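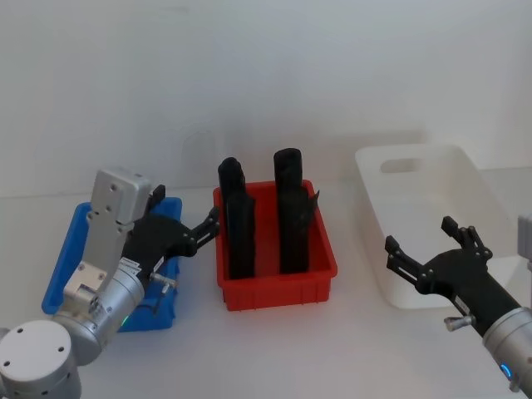 Le poste à deux bras, avec les trois bacs et les deux objets noirs dans le rouge.

26 septembre 2023

J'avais promis un billet sur les essais de tri à deux mains, et il a pris du retard parce que j'ai refait une partie des mesures. Je reprends donc depuis le début, en allant assez vite sur ce que j'ai déjà raconté au mois de mai.

La question est simple à poser. Nous avons deux bras, chacun avec une main à plusieurs doigts, et une politique apprise par imitation à partir de démonstrations téléopérées. Vaut-il mieux apprendre une seule politique qui commande les deux bras ensemble, ou bien deux politiques séparées qui échangent un petit message à chaque pas ? Daryna Stetsiuk défendait la deuxième solution depuis longtemps. Moi, je penchais pour la première, surtout par paresse : un seul réseau, un seul entraînement, un seul fichier de configuration à tenir à jour.

Le jeu de données, que nous appelons Fukholm entre nous, contient 348 démonstrations. Valter Marinho en a fait la plus grande partie, j'ai fait le reste. Chaque démonstration part d'objets posés dans un bac et demande d'en transférer vers un autre. Les bacs restent dans le même ordre, seuls les objets et leurs positions de départ changent. Nous avons gardé 60 configurations à part pour l'évaluation, que personne n'a vues pendant l'entraînement.

Pour la version séparée, le message échangé est un vecteur de dimension 5. C'est très peu. Daryna voulait commencer encore plus petit et remonter ensuite, mais les premiers essais étaient trop instables pour qu'on en tire quelque chose. Le code s'appelle Tindale, comme le reste de notre pile de contrôle, et la partie communication est un module à part, Flasa, qu'on peut couper en changeant une ligne. C'est utile pour comparer : mêmes poids, même scène, avec et sans message.

Le cas qui m'intéresse le plus est celui de deux objets hauts placés côte à côte dans le même bac. Chaque main peut prendre le sien, à condition que les deux bras ne choisissent pas le même et que les poignets ne se gênent pas au-dessus du bord. Un humain qui téléopère règle cela sans y penser. Il décale un bras, il attend un peu, il repart. Dans les données, cette attente ressemble à de l'immobilité pure, et la politique unique a tendance à l'apprendre trop bien : elle arrive près du bac et elle y reste.

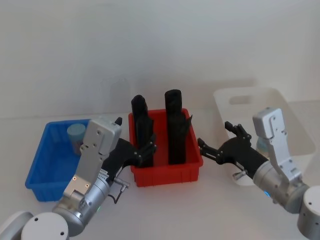 La position d'approche compte beaucoup dans cette affaire. Quand les deux mains arrivent à la même hauteur, de part et d'autre, l'observation est presque symétrique et le réseau n'a plus grand-chose pour décider qui commence. J'ai d'abord cru à un problème de perception. J'ai passé plusieurs jours à revoir le recadrage des images et la normalisation des couleurs, sans aucun effet sur les blocages. Le changement qui a servi est venu du découpage des actions : des séquences plus courtes, recalculées plus souvent, avec l'état des doigts ajouté à l'entrée.

Côté résultats, la version séparée avec message bloque nettement moins que la politique unique sur les configurations à deux objets. Sur les configurations à un seul objet, je ne vois pas de différence qui mérite d'être défendue. Si l'on coupe Flasa, la version séparée devient la pire des trois, ce qui me rassure un peu – le message sert donc à quelque chose. Je ne sais pas encore dire ce qu'il contient. Daryna a projeté les vecteurs en deux dimensions et on voit des groupes, mais je me méfie de ce genre de figure.

Quelques réserves. Tout est fait sur un seul poste, avec un éclairage constant et un fond uni, et je n'ai aucune idée de ce que cela donnerait ailleurs. L'entraînement est court, 3000 époques sur un jeu modeste, et la variance entre deux graines reste plus grande que je ne voudrais. Enfin, les démonstrations de Valter sont plus rapides que les miennes, et je n'ai pas séparé les deux dans l'analyse. Il faudrait le faire.

La suite, c'est le transfert du protocole sur le banc Polishchuk, où les bras sont plus écartés et où l'approche symétrique devrait se produire moins souvent. Daryna prépare aussi une version où le message est bruité pendant l'entraînement. Je mettrai les courbes dans le prochain billet, avec les graines séparées.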